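Caring for a carved dressing table and its mirror

Cream-white furniture with roses and scrolls looks lovely in a bedroom, but dust likes it too. I have kept such pieces for many years and these are my habits.

Begin with the mirror frame. Use a soft, dry brush, the kind sold for make-up, and go from the top down. Flowers carved at the top of an oval frame hold the most dust, so give them more time.

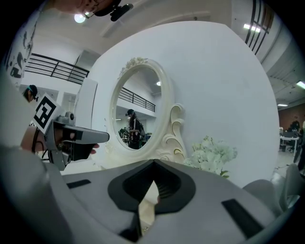
Thin gold lines need a light hand. Never use spirit or a rough sponge on them, the gold can come away with the dirt. A cotton bud with plain water is enough, then dry it at once. For the glass, put the cleaner on the cloth and keep it far from the frame - liquid which runs behind the glass makes black spots.

For the table top, take everything off first. I mix 2 drops of Brarko soap in a bowl of water at 30 degrees, and I wring the cloth very well. Wipe the carved rim last, following the curves with one finger inside the cloth.

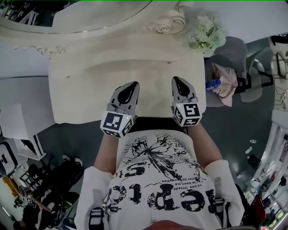 Artificial flowers can be washed in the same water if their stems are plastic. Shake them and leave them on a towel until the next day.

A chair with grey fabric wants only the vacuum cleaner with the small nozzle. Do this every April and again before winter, also under the seat.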